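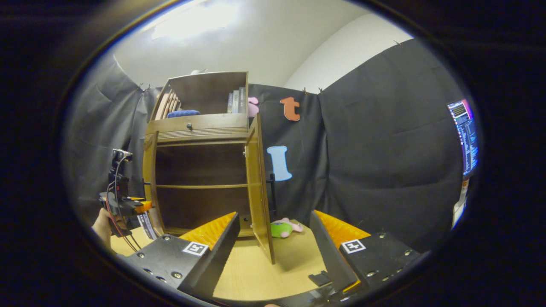 Home Workshop Kitchen Storage Tips A–Z

Tips for a hand-held gripper build (and a few doubts)

4 minute read

The pitch for these things is always the same. You build a gripper you hold in your hand, do a chore with it, record the chore, and one day a robot arm does the chore for you. I have been at it in our shared workshop since July and I still put my own towels away. The building part is good fun, though, and the mistakes are cheap if you make them in the right order.

Start with the pads

Everyone wants to talk about software. Get the finger pads sorted first. A bare plate slides straight off a round knob, and no amount of clever code will fix that. Ribbed or textured rubber is worth the extra fuss. Glue a scrap to a stick and try it on your own kitchen drawers before you cut anything nice.

Wipe the pads with a damp cloth when they get dusty. The cleaner sold with the Stutier kit is dish soap as far as I can tell, and it smells like it.

Count on the screws working loose

Small screws in a plate that gets squeezed 200 times in an afternoon will back out. Use a dab of the removable thread locker, never the permanent stuff. Check both fingers before you start and again at lunch. If one finger has more play than the other, your grip will wander and you'll blame the camera.

Keep the markers flat and clean

The square black-and-white markers have to be seen properly by the camera. Print them matte. Glossy labels catch the ceiling light, and a bubble under one corner is enough to throw the reading off. Press them down with the back of a spoon. Grease from your thumb doesn't help either.

Use real furniture, but small

A tabletop cabinet beats a cardboard mock-up. Cardboard doors have no weight and forgive everything. You want a drawer, a hinged door or two, and a shelf with some ordinary clutter on it: a rolled towel, a few books. Soft things and stiff things behave very differently between two fingers, and it's better to find that out early.
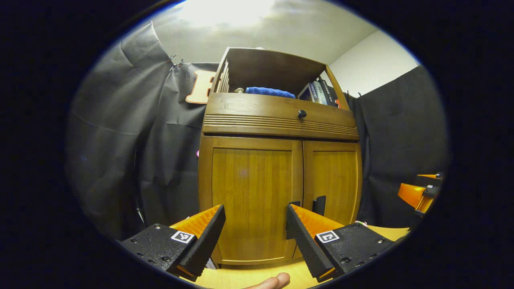 Jaws open in front of the cabinet doors. Black bar handles below, round knob on the drawer.

Bar handles are easier than knobs. A bar gives the pads something long to close on, and you can come in a bit crooked and get away with it. If you're fitting out a practice cabinet, put one of each on it and do the knob second, once your wrist has settled down.

Hang something plain behind it

Black cloth and a handful of small clips will hide most of a messy workshop. Iron it if you care about creases. I don't. A couple of big foam letters clipped to the cloth will give you easy landmarks when you're going through your recordings later and can't tell left from right.

Don't buy the extras yet

A fellow at the next bench swore by adding Lidar. For a cabinet on a table, at arm's length, I couldn't see what it would do except drain the budget. The Lolico wrist strap is comfortable, I'll give it that, but a strip of old belt does the same job. Iturra sells a padded case. So does every thrift shop, in the form of a lunch bag.

About those numbers

You'll read that 1,000 recordings of a door opening is plenty. You'll also read that it's nowhere near enough. My own tally is more modest: 9 good runs before my forearm gave out, and 2 of those I later threw away when I noticed a marker had peeled. Take breaks, label your files as you go, and be wary of any video where the robot's part is sped up.

Spare pads go in the old margarine tub on the second shelf. Please put the lid back on.

Back to top More workshop tips Contact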